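Über uns

Wer Koffer verkauft, verspricht gern viel. Sonalport verkauft keine Koffer. Wir sind ein kleiner Betrieb in Dommont, packen, tragen und prüfen Reisegepäck und glauben erst einmal keinem Prospekt. Angefangen haben wir im September mit 2 Leuten und einer Werkbank, inzwischen sind wir zu sechst.
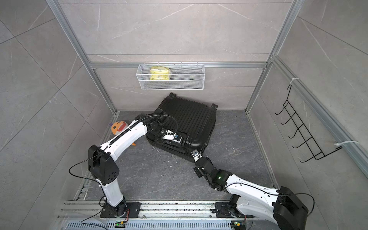 Schwarzer Hartschalenkoffer mit Rillen, flach auf dem Boden liegend

»Unverwüstlich« ist ein Wort, das wir aus unseren Berichten gestrichen haben. Rillen in der Schale sehen stabil aus — ob sie es sind, steht auf einem anderen Blatt. Uns interessieren eher die Griffe und Rollen.

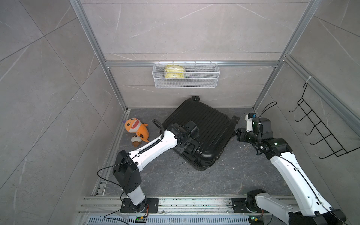
Auch Gütesiegeln trauen wir nur begrenzt. Die Tapsell-Liste führt 3.797 Modelle, und bei vielen fragen wir uns, wer sie je beladen in der Hand hatte. Unsere eigene Liste heißt Serer und ist deutlich kürzer. Das soll so bleiben.
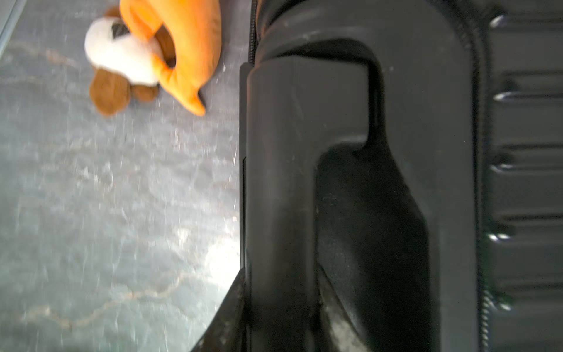
Aufträge nehmen wir von Händlern und von Reisenden an, Werbesprüche liefern wir keinem von beiden. Eine Prüfung dauert bis zu 2 Wochen. Auf einen makellosen Raum legen wir dabei wenig Wert: Der Boden ist grau und fleckig gemustert, und an einem Koffer zählt für uns ohnehin, wie er sich greifen lässt. Wer anderer Meinung ist, darf uns gern schreiben.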